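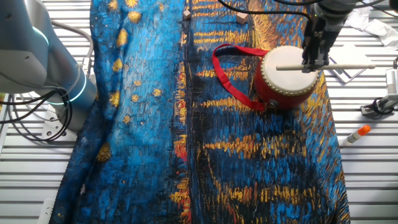

Week 7 handout: the drum task

Read before Monday's lab. Bring it with you, there won't be spare copies this time. Notes are rough, typed between sessions, tell me if something is wrong.

What you're doing

Teleoperate the arm so the stick hits the drumhead. Record it. Do it again, and again, until you have a set good enough to train on. Then train, then see what the policy does with it in week 9.

Sounds easy. Contact tasks never are. Pick and place forgives you a lot, you can be off a bit and the fingers still close on the block. Striking is different. Too high and you've recorded a very nice wave at the air. Too low and the stick rotates in the fingers and the rest of the episode is junk.

Target per pair: 200 episodes kept. Kept means kept after review, so plan to record more than that.

Before you start

1. E-stop. Know where it is, put your hand on it once, say so out loud to your partner. Yes, every session.
2. Check the booking sheet. If the pair before you is still running, wait outside the tape.
3. Home the arms from the Trutbridge console. Don't home by hand.
4. Look at the cables. All of them. If a loop has worked its way into the reach of a joint, stop and get me or Veronica.
5. Gripper test, open and close 3 times with nothing in it.
6. Start a new session folder. Your initials and the session letter, no spaces. Last year we lost an afternoon to spaces.

Gripping the stick

One operator drives, the other places the stick. Placer's hands are out and behind the tape before the operator moves anything. No exceptions, I have sent people home over this.

Stick roughly level over the head, held from above. Where along the stick you grip it matters more than people expect. Grip close to the striking end and you get control but hardly any swing. Grip at the far end and it droops and twists. Most pairs settle somewhere in the middle, try a few and write down which one you used, because you have to use the same one for the whole set.

Gripper force: start low, come up in small steps. Too much force will dent the wood, and after that the stick will always want to sit in the dent.

If the stick slips mid-episode, finish the motion, stop the recording, mark it as a slip. Don't delete. We want the slips, they go in a separate folder and Tharushi is using them for her project.

The drum and the cloth

The drum lies on its side for this task, head tilted up and toward the gripper side. Please don't stand it up on its end because it "looks more normal". All the reference episodes have it on its side and yours need to match.

Strap stays on. Lay it out on the cloth away from the head, so the stick can't catch it. It will move as you go. Let it move a little between episodes, that's useful variation, but if it ends up over the head put it back.

The cloth is the busy one this term, the Van Gogh style print with all the blue and yellow. Last term's was plain grey and every model looked brilliant until somebody changed the background. So: busy cloth, wrinkles allowed, do not iron it, do not tape it flat. The two wooden cubes are distractors and stay on the cloth too. Nudge them to a new spot every so often.

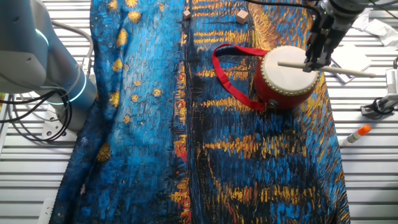 Fig. 2. Stick in the gripper over the drum, second arm parked at left.

Second arm is not used in this task. It stays parked and it stays powered, so the tape rule covers both arms. Light ring on does not mean it's about to move, but treat it as though it could.

Recording

- Press record, wait a beat, then move. Clipped starts are the number one reason episodes get thrown out.
- One strike per episode. Not a drum roll. I know.
- Come back up to the start height before you stop.
- Say "hit" or "miss" and have your partner log it right away. Don't leave it for later, you won't remember.
- Swap operator and logger regularly. Tired operators get jerky and it shows in the joint plots.

Keep the motion slow enough that you could stop it. Fast strikes sound better and train worse. The controller smooths out the peak and what's saved isn't what you did, so the model learns something nobody drove.

Labels

hit - stick touches drumhead, clean
rim - stick touches the edge or the tacks
miss - no contact
slip - stick shifts or rotates in the gripper
junk - anything else, with a note

Rim and hit get mixed up constantly. Go by the video, not the sound. If you and your partner can't agree, call it rim.

Review

Both partners watch everything at double speed, then the doubtful ones at normal speed. Throw out: clipped starts, a hand in view, strap over the head, stop button hit by accident. Keep ugly but valid ones. A bit of wobble is fine, we are not after beautiful.

For comparison, the Zorel pair last term recorded 400 and kept 73 on the first pass. They had a clipped start in nearly every episode and didn't look at a single one untill the end. Review after your first handful, please.

Marking

Dataset and logs, half. Write-up, the other half. The trained policy itself is not marked, so a policy that misses every time is fine if you can say why. Show the plots. Tell me what you'd change about the collection, and be specific, "more data" gets you nothing.

Write-up is two pages, normal margins. Include: grip position, force setting, how often you moved the cubes, your label totals, one failure you looked at closely. Grgić reading is background for the smoothing section, skim the middle, the intro and the last part are what you need. Pernum format for the data export, template's in the shared folder.

Packing up

Stick out of the gripper first, with a partner's hand under it. Fingers open. Arms to park. Leave the cloth where it is if someone is booked after you, otherwise fold it and put it in the tub with the drum. Take your rubbish. Glue goes back in the drawer with the cap on.

Questions to Veronica Husar in the lab or leave a comment under this page, I check most evenings.

Filed under: Course handouts, Robotics lab, Week 7

Comments

kel_m
Does a double bounce count as one strike? Ours does it if we come down slow.

V. Husar
Label it hit and put "bounce" in the note. If it's every episode lower the force a touch and try again.

Tharushi Dewan
Please please keep the slip folder tidy, same names as the main one. Thanks to everyone who's already sent theirs!!

Priyam
is the export template the one in the week 5 folder or is there a new one

V. Husar
New one. Week 7 folder. Will delete the old one tonight.

This site uses cookies to remember your login and display settings. By continuing to browse you agree to our use of cookies. Accept / Manage settings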